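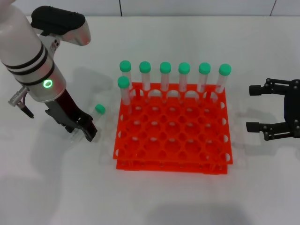 In what order should a test tube rack be filled?
Fill one complete row before starting the next, and begin each row from the same side. The position of a tube then gives its number without the label having to be read.

Gandstead Technical College
Bench Methods, Unit 2: Racks, Tubes and Position Records
Handout revised 7/6/24

2.1 Scope

These notes cover the handling of capped tubes in open perforated racks at the bench. Sealed storage boxes and the cold room inventory are treated in Unit 5. Balancing a centrifuge rotor is covered in the February practical and is not repeated.

2.2 Parts of a rack

Upper plate. Carries the holes through which tubes are inserted. The hole diameter must exceed the tube body diameter and be less than the cap diameter where the cap is meant to rest on the plate.

Lower tier. Limits sideways movement of the tube near its base. In racks where the lower openings are smaller than the upper ones, the rounded end of the tube sits in the opening and does not pass through.

Supports. Hold the two levels at a fixed distance. A bent or cracked support throws the levels out of line, and every tube in that part of the rack will then lean.

Some racks have holes of two sizes on one plate. The larger holes are for tubes. The smaller ones may be used for microtubes if they fit, but microtubes are recorded on a separate sheet.

2.3 Orientation

Before any tube goes in, mark one corner of the rack with tape. This corner is the origin, position A1. Place the rack with the origin at back left as seen by the seated operator. Rows are lettered from back to front and columns are numbered from left to right.

A rack without a marked corner can be turned through 180 degrees and still look correct. In the Umov exercise at the end of this unit, all of the misassigned samples come from a single rotation of this kind.

2.4 Filling order

Standard order is A1, A2, A3 to the end of row A, then B1 onward. Filling from the back keeps the hand from passing over open or loosely seated tubes. Left-handed operators use the same order.

Do not leave gaps for samples expected later. If a sample is missing, enter "none" on the sheet against its number and move the next sample up. The exception is a paired design, in which the control and the treated sample must stay in matching columns; gaps are then kept and the sheet is marked P at the top.

2.5 Seating

A tube is seated when its base is in the lower opening and the body stands vertical. A tube that leans has usually missed its lower opening, or is too narrow for the hole. Lift it clear of the upper plate, bring it to vertical, and lower it again. Do not correct a lean by pushing on the cap.

Where the tube diameter is too small for the rack, use an adapter sleeve or change the rack. Packing the hole with tissue is not accepted in assessed work.

Leaning tubes have three effects:
Volume read from the graduations is wrong, as the liquid surface is not square to the scale.
Caps of neighboring tubes touch, and one may be turned when the other is removed.
The cap no longer lies over its own hole, and the position may be misread from above.

2.6 Caps

Screw caps are closed finger tight. Cap color is used for sample class only, never for identity, and the class key is written at the head of the sheet. If all tubes in a rack belong to one class, they carry one color. Remove one cap at a time, place it with the inside facing up on a clean wipe, and replace it before opening the next tube.

Compare cap heights along the row once it is filled. A high cap may indicate cross-threading, a tube that is not fully seated, or a tube of a different length.

2.7 Position record

The sheet is completed while the rack is being filled, one line per tube. Required entries are position, sample number, class, volume and initials. A rack of 64 positions needs both sides of the Jurnmont sheet. Corrections are made with a single line through the entry, and the original must stay readable.

2.8 Cleaning

Plastic racks are rinsed, soaked in mild detergent and drained upside down. Check the material before autoclaving, as some plastics warp. Old tape is removed before soaking.

2.9 Exercise (Umov set)

The set consists of 17 samples and 2 blanks. Prepare a position record for a rack with six columns, unpaired design, blanks last. State the position of each blank. Then rewrite the first two rows as they would be read if a full rack of four rows were turned through 180 degrees.

Reading: Szabo bench manual, chapter 2, sections on labeling and tube supports.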